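# Drimik paired hand grippers: a review after too many paintbrushes

I have now spent 46 hours with a Drimik gripper in each hand, and I still reach for my tea as though I had fingers. That is either a compliment to the product or a warning about it, and I've gone back and forth.

For anyone arriving from the kitchen-scales reviews: the Drimik set is a pair of hand-held grippers for showing a robot how to do a job. You hold one in each hand, do the job with them, and the software records what your hands and the jaws got up to. Later an arm fitted with the same jaws has a go at copying you. The appeal is that you don't need the arm in the room while you record. The alternative, which I used for most of last year, is steering the arm by remote control from a chair, and I'll come to that.

I paid for mine. Drimik didn't send them and, judging by the speed of their support desk, don't know I exist.

## What you get

Two grippers, left and right, each with its own cable. A charging brick, although the cables have to stay in anyway, so I'm not sure what it thinks it is charging. A calibration card. A quick-start booklet in which step 4 refers you to step 6 and step 6 refers you to the website. You supply the computer, the table and the patience.

Setting up took me an evening. Calibration is a matter of opening and closing each jaw fully when the program tells you to, then holding still over the card, and it's fine once you've learnt that "hold still" means it. I breathed out on my first attempt and had to start again.

## In the hand

They're comfortable for the first half hour. The grip is a decent shape and the trigger has a light, even pull, so you can close the jaws slowly without them snapping shut like a letterbox. After an hour the weight has moved into your wrists. After two you begin holding them at a lazy angle, and the lazy angle goes into the recording, and the robot will later reproduce your tiredness with great care.

The cables are the real nuisance. They come off the back and want to be wherever your elbow is. I tried clips, then a strap over the shoulder, then swearing. The strap is best. Drimik sell one. It costs more than the strap on my good camera bag and is worse.

## The brush job

My test for any of this kit is the same: pick a paintbrush up off the table and put it away in a clear compartment tray. It sounds like nothing. With your own hand it is nothing. With two pairs of parallel jaws it's a small course in humility.

The handle is narrow, and if you pinch it too far from the middle the head swings down and you arrive at the tray with a pendulum. Pinch it too near the head and you can't lay it in flat. I ended up taking hold with the right, steadying with the left and lowering it in, and my early recordings all have a long pause in which I am visibly making up my mind. 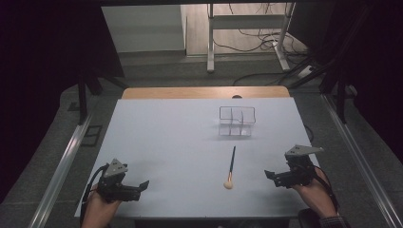
*Brush job, jaws open, brush still on the table.*

Then there's the tray. I picked a see-through one because I'm an idiot. Clear plastic on a pale table is hard enough for me to judge, never mind a camera, and the thin walls between the compartments all but vanish if the light is flat. If you're buying things to practise on, buy a red one. I've kept mine out of stubbornness, and because changing it now would mean throwing away my recordings.

What the Drimik set gets right is that you can feel the job. When the brush touches a wall of the tray a little knock comes up through the jaws, and you correct without thinking. You can't see that in a recording, but you can see what it does to your movements, which come out quick and natural. My good takes are all ones where I stopped thinking about the grippers.

## Against remote control

My comparison is the Cuypers remote set, two levers and a foot pedal, which I borrowed from Tihomir Krasniqi in October and gave back later than I said I would. With the Cuypers you drive the real arm, so whatever you record is by definition something the arm can do. That matters more than it sounds. With the Drimik I can twist my wrist in ways that no arm I can afford would manage, and the software cheerfully saves the lot. It does have a checker that flags moves out of reach, but it only does so after you've finished the session, in the tone of a parking notice.

On the other hand, the brush job by remote control took me ages per go, and half of that was squinting. I'd push the lever, wait, push it a bit more, and knock the brush off the table. Tihomir, who has used the thing for years, is much better at it and says I drive like I'm defusing something. He tried the Drimik pair at my place, did the job cleanly on his second go and then complained about the cables, so at least we agree there.

If your task needs real force, or you have one particular arm and want it to succeed soon, I'd still go for remote control. For anything small and fiddly with two hands, I wouldn't go back.

## The software

It's called Drinard, and I have tried to like it. Recording is good: one key to start, the same key to stop, and a clear tone for each so you don't have to look up. Playback is good as well. You can trim the start and the end, which you'll want to, given that every recording begins with you getting settled and finishes with you hunting for the key.

Everything else feels as though it was done the night before. You can't rename a session once it's closed. The search box finds things by number only, and the numbers carry on across projects, so my latest brush job is 953 and I couldn't tell you what 952 was without opening it. Export works, then tells you it hasn't. There's a bin, but no way to empty it.

The free account stores 3000 recordings, which ought to be plenty for one person and a paintbrush. Past that you pay monthly. I'd have preferred a plain folder on my own disk, and there is one if you dig through the settings. It is off by default, naturally.

I also had a look at the Testotent grippers before buying. They have no cables at all and a battery in the handle, and I'd have had them if they came as a pair. They're sold singly, with the second hand promised for later in the year.

## Niggles

- The left jaw developed a faint click in the second week. It still closes fully and the click hasn't got worse.
- The jaw pads pick up fluff. Wipe them or they start to slip on anything smooth.
- Sleeves. Push them up, or you will close a jaw on your own cuff at least once.
- The stop tone is the same note as my oven.

## Worth it?

I'd give them four out of 5, with the missing one split evenly between the cables and that search box. The arm now puts the brush in the tray more often than it doesn't, and when it fails it does so with my exact hesitation just above the compartment, which my family finds funnier than I do.

If you've got a bigger arm than mine and have tried these with anything heavier than a brush, leave a comment. I'd like to know how the jaws hold up before I move on to the screwdrivers.

*Posted 17 Mar 2026*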